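Clurkley Music Support: Ticket: album uploaded, tracks playing in the wrong order and one missing
Status: closed by member

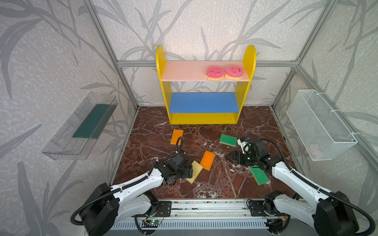 Hello all at Clurkley, and thank you for picking this up so quickly. I look after the band page for Revel, a garage and rockabilly four-piece, and we put our second album up on your site last night. It's called Hubáček, after the street where we rehearse, and it should have twelve songs on it, running in the order on the sleeve. What we have is eleven songs in a muddle. The slow closing number comes on second, straight after the loudest thing we've ever recorded, and the instrumental has gone missing altogether. I've tried to put it right by dragging the songs about on the edit page, but they don't stay where I leave them. I can get a couple to sit side by side, neat as the two round smiley sponges up on the pink shelf, and then I press save and the rest are all over the place like the oblong ones on the floor underneath. I do hope that makes sense. I'm better with a double bass than with a computer.

What I've tried so far, in the order I tried it:

Logged out and back in again. No change.

Used a different browser, and then my sister's laptop. Same muddle on both, so I don't think it's my machine.

Renamed all the files with a number at the front. The numbers now show up in the song titles, which looks dreadful, and the order is still wrong.

Uploaded the instrumental again by itself. The bar went all the way across and said "complete", but the song never turned up in the list.

Reply from support, 7 Mar 2019

Thank you for such a full account, it saves us a lot of asking. We've had a look at the release and can see two separate things going on.

First, the order. Your files carry track numbers inside them, put there by whatever program made them, and our player reads those before it looks at the edit page. Song 2 on the page has no number in it at all, and neither do several of the others. Could you tell us which program you used to save them?

Second, the missing song. We can see both of your uploads of the instrumental in the holding area. They've stopped there because the title is longer than the 50 characters we allow. The page should have told you so and didn't, and we're sorry about that. We've passed it on.

Reply from member

Well, that would explain it! The title is a whole sentence, a daft one our drummer came out with in the van on the way home from a show in December, and we all loved it so much that it had to go on the record. I'll have a word and see if we can trim it. There may be sulking.

The songs were mixed at Virkus, which is a little studio above a bike shop, lovely people, all old valve gear and a kettle that never gets a rest. They sent us the mixes in two lots, as we went back and did the vocals again on 6 songs after we'd all had colds. I think the first lot was saved with one program and the second with another, but I'd have to ask them. Would that do it?

While I'm writing, may I ask about the play count? The single had just gone past 4000 plays, which for us is a very big deal indeed, and I'd hate to lose that if I have to take the whole thing down and start again. A radio show has been playing it as well and their page links to ours.

Reply from support

Yes, that would do it. The first lot has numbers in and the second lot hasn't.

Please don't take the release down. The count belongs to the song's own page, so it's safe as long as that page stays up, and the radio show's link will carry on working too. Go to Edit release, then More, and tick "Ignore numbers in files". Save once before you move anything. After that, drag the songs into order and save again. You can take the numbers off the titles on the same page.

For the instrumental, send us the shorter title here and we'll release it from the holding area for you.

Reply from member

Ticked, saved, dragged, saved. All in the right order and staying put, and I've been through it on my phone as well to make sure. The numbers are off the titles too.

The new title is "Mind the Badger". The full sentence is going on the inside of the sleeve, so peace has been restored.

Reply from support

Released. It should show as track 7 within the hour. We'll leave the ticket open until you've seen it.

Reply from member

It's there, and it plays all the way through. Thank you ever so much for your patience with me. Please close the ticket.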